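Search this diary Type and press enter

23 March 2021

Bottles, cups and a very white table

Up at six with a sore throat and no real plan, so of course I decided it was the day to deal with the cups. I've been putting it off for weeks. The shelf over the sink has got to the point where you open the door and catch whatever comes out, and yesterday what came out was a stack of paper ones that went all over the lino. I counted them as I picked them up, being in that sort of mood. 86! In a flat with one person in it!

Most of them are left from the street party that never happened. I'd bought a sleeve of 50 from Folivari when they were clearing out the shop, then forgot, and bought more. They're nice cups, to be fair to me. They have those little ridges up the side so you don't burn your fingers, and they don't go soggy halfway down your tea like the thin ones do. So they're staying, but they've been moved into the Zanico box under the bench, lid on, and I'm only allowed to keep a handful out.

Then there were the bottles. I keep them. I know, I know. A decent plastic bottle with a wide neck is useful for all sorts, rice or lentils or the stuff I mix up for the tomatoes, and I find it very hard to put one in the recycling when it's a good shape. Square-sided ones are best as they line up on a shelf and don't roll about in the bag. My rule from now on is two at a time, and if a third comes in then one has to go out. We'll see how long that lasts. I said the same about jam jars last May and there's a whole drawer that would like a word with me.

What really set me off on all this was wanting a clear table. I've got it into my head that if I had one big white surface, wiped down, with only the two or three things on it that I was using, I'd be a calmer sort of person and probably drink more water.
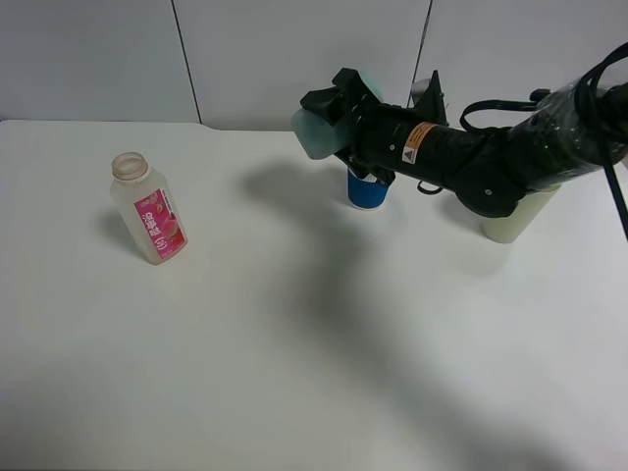
The peach bottle

I'm very taken with the pink label. There's a peach on it, or something very like one, and the writing runs down the bottle in white, which looks so much smarter than the shouty stuff on my squash. I put the characters into the translator and it gave me something along the lines of "it's fine" or "no worries", and I've been saying it to myself all day whenever I drop something. The cap's off it, and that would drive me mad at home, I have a whole tub of caps that fit nothing.

The blue cup with the white rim is the one I'd pick for myself. Blue for tea, always. The cream one is taller and would do for pencils, or a toothbrush, or those long spoons I never have anywhere to put. I like the two of them out together, they're quite cheerful on all that white.

Anyway, back to my own less glamorous table. I scrubbed it with the Clulteck paste (smells of swimming baths, works a treat) and got up a ring that I think was there when I moved in. Rinsed it twice, dried it with the old green towel, and then stood there admiring it for far too long with a piece of toast in my hand. Crumbs, obviously. Wiped it again.

Lunch was soup. Rang the Thibodeaux shop about the shelf brackets and they've still not got the short ones, try again next week, so the mugs are living on the windowsill for now and blocking the light a bit.

By four o'clock I had the cups boxed, the bottles down to two (rice in one, nothing in the other yet) and a table I could see all of. By half past there was a pile of post on it and my gloves. Early night I think, throat no better.

Comments

Your caps tub made me laugh, mine is an ice cream tub and I've never once found a match in it. Still can't throw it away.

Does the paste scratch? I've got a shiny white table and I'm nervous of anything gritty.

Reply from the diary: it hasn't scratched mine but mine's pretty knocked about already, so try a corner first!

Honey and lemon for the throat. And use up the paper cups, they'll go funny if that cupboard's damp.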